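# Bolsinhas de fecho: forrar ou não forrar?

**clorico_33** – Boas! Ando às voltas com isto desde junho e já não sei o que pensar. Faço bolsinhas pequenas com sobras e discuto sempre comigo mesma se vale a pena pôr forro. Na castanha com branco a dúvida é a de sempre: o tecido acetinado escorrega todo na máquina e o branco, de trama mais grossa, não cede nada.

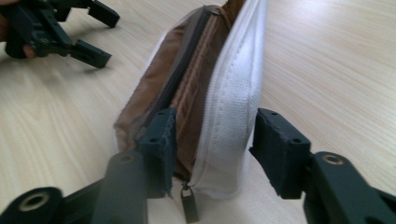
**Umesh Kandpal** – Forra sempre. Sem forro as costuras desfiam por dentro e o fecho apanha os fios todos, passado um mês está encravado. Eu uso popelina fininha e não noto volume nenhum.

**clorico_33** – Mas o forro também fica preso no fecho! Aconteceu-me em 2 seguidas e tive de desmanchar tudo (com uma enxaqueca em cima, ainda por cima).

**Umesh Kandpal** – Porque não pespontaste. Pesponto a 7 mm dos dentes e o forro fica quietinho.

**cilluteo** – 7 mm?? Numa bolsa pequena isso é uma autoestrada. Eu faço a metade e nunca tive problemas. E discordo do forro obrigatório, viés nas costuras interiores chega perfeitamente, gasta-se menos tecido e lava-se melhor.

**Mamta Bisht** – Com viés em cetim boa sorte... fica tudo ondulado. Já fiz mais de 33 bolsas para a feira da escola e as que voltaram para arranjar eram todas sem forro.

**cilluteo** – Ondula se puxares o viés. Alinhavar primeiro, à mão, e pronto. Dá trabalho, pois dá.

**clorico_33** – E agulha? Estou com uma 80 universal e o acetinado fica com uns puxões horríveis.

**Mamta Bisht** – Microtex 70 para esse lado. Para juntar ao grosso volta à 80, devagarinho, e papel de seda por baixo, que depois se rasga.

**Umesh Kandpal** – Papel de seda, apoiado. No resto continuo na minha – forro!

**clorico_33** – Vou fazer uma de cada maneira e depois digo. Alguém sabe se a retrosaria Motard ainda vende fecho a metro?

**cilluteo** – Vende, mas os cursores são à parte. Pede o 801, que corre melhor.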